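The laminated sheet 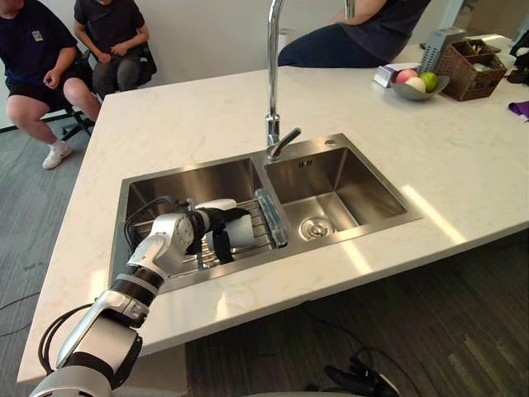 Our house rules for robots fit on one laminated sheet, and I wrote most of them, so I get to complain. The first draft ran to 50 rules. Petronella Moodley read it over lunch, crossed out everything containing the word "appropriate," and handed me back a page and a half. What survived is mostly dull. Cables, for instance. The rule says they get tied to the arm with enough slack for the full reach, and that any loop hanging off the lower section has to clear the edge of whatever you're working over. At a sink that means the faucet too, because a tall gooseneck is exactly the sort of thing a wrist cable likes to make friends with. Floor cables have their own rule, number seven, which everyone can recite and which I have personally broken twice.

Then there's seating. People watching a run sit down, hands to themselves, and stay there until the arm is parked. I had imagined this would be unpopular. It is the most popular rule on the sheet.

The Tiscombe people have a proper manual, 236 pages, with a chapter on kitchens. I've read the chapter. It defines "countertop." It doesn't mention fruit, so I added a line about keeping the bowl well back, after some lively discussion of whether a peach counts as an obstacle or a payload.

Still open: who signs the log when a run gets stopped halfway. Petronella says whoever pressed the button. I say whoever set it up, mainly as I'm usually the one near the button. We'll sort it out in October, when the sheet has to be laminated again anyway.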